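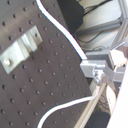

Rosine Royer wrote to me after my last post that the toads do not need a tunnel, they need the road closed for three weeks in spring, and that any biologist would tell me the same. I have thought about this message many times, and I want to answer it properly.

For readers who are new: the road between Gretora and the Mudeseck marsh cuts the path which the toads take to their breeding pond. In spring we carried 1,671 animals across in buckets. On the same nights we found 244 dead on the asphalt, and these are only the ones we found. By May the small toads were already leaving the water, and for them there are no buckets. They are too small and they go everywhere.

This is my difficulty with Rosine's idea. A closed road helps the adults which come to the pond, but the young ones leave it later, during many weeks, mostly when it rains. The road cannot be closed so long. People in Curnia have no other way to the clinic – the forest road adds 40 minutes in winter, and it is not much better in summer.

But I must say she is right in one point. A tunnel without good fences is almost useless. The first plan had 344 meters of fence, and the toads cross on a much longer piece than this. Boyang Zou walked it with me twice and he thinks the fence should begin already at the old sluice. I agree with him, although it goes through two private meadows and one owner did not answer our letter yet.

The plan can be read at the town hall until 2nd November. Comments must be on paper, with signature. I have written mine and asked for both things: the tunnel with the longer fence, and a night closure in spring until it is built. Rosine, I hope you will send yours too, even if it says the opposite of mine.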